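How to Run a Tabletop Robot Demo for Visitors

By Shabnam Sethi
Dec 10, 2018

We hold an open day at Grudham twice a year, and the table demo is the stop people stay at longest. These are the steps we follow. They assume you already have a working two-arm setup and at least one person who can drive it without looking at the notes.

What you need

One white table, cleared of tools
A plain backdrop
A plate, a mug and two small pumpkins, or similar
Floor tape
A printed run sheet
Two people: an operator and a host

Step 1. Pick the objects

Choose things visitors know from their own kitchens. Babar Cheema built our first demo with machined test blocks, and people walked past it. A plate and a mug did better the next time. Use light plastic where you can. Go for colors that stand out from each other and from the table, so that a person in the back row can tell what is being moved.

Pumpkins are a good test because the ribs give the fingers an uneven surface. Buy the small decorative kind in fall and keep them dry. Ours usually last into January.

Step 2. Set the backdrop and the cables

Hang the cloth before you place anything on the table. Wrinkles are fine. Then look at where the cables run and move the arms slowly through their full reach, one at a time. If a cable pulls tight at any point, give it more slack and start the check over.

Step 3. Mark the visitor line

Put the tape well outside the reach of both arms. Our line is 15 feet long and runs the width of the demo bay. The host stands at one end of it with a hand near the stop button the whole time. If anyone crosses the line, the host stops the arms first and talks second.

Step 4. Check the grippers

Do this before the doors open. Open and close each gripper fully, then check the screws on the fingertips and side plates by hand. Wipe the pads with a dry cloth. Dust from the pumpkins builds up on them faster than you would think.

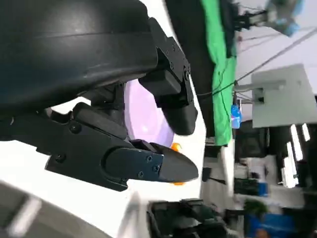

Next, bring the arm in to the plate at low speed and watch how the fingers line up with the rim. A plate is thin at the edge and easy to tip, so small errors show up quickly. If the rim slides, lower the approach a little and try again. Nazareno Bortolotti likes to get five clean pickups in a row before he calls it ready. I settle for three.

Step 5. Lay out the table

Put the plate near the middle, where both sides can reach it. Place one pumpkin on each side of it and the mug toward the back. Leave a hand's width between objects — more if the operator is new. Look for glare from the overhead lights too, and shift an object if it sits right in a bright spot.
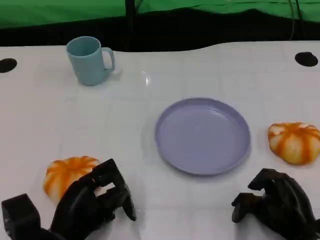
Table layout with the plate between two striped pumpkins and the mug at the back left.

Step 6. Run the demo

Keep each run short. The host says what the robot is going to try, and the operator starts only after the host has finished. Use plain terms: "It will pick up the plate" is enough. If something drops, leave it until the arms have stopped, then reset the table and say so out loud.

We take groups of 19 at most. Larger than that and the people at the ends of the line can't see.

Step 7. Take questions

Park both arms before questions start. Expect to be asked how fast it can go, what it costs and whether it can do dishes. Hammad Gondal keeps a sheet of short answers taped inside the cabinet door, and new hosts should read it beforehand.

After the last group, power down, coil the loose cables and write any missed grasps in the log. Shabnam Lodhi goes through the log the following morning and updates the run sheet for the next open day.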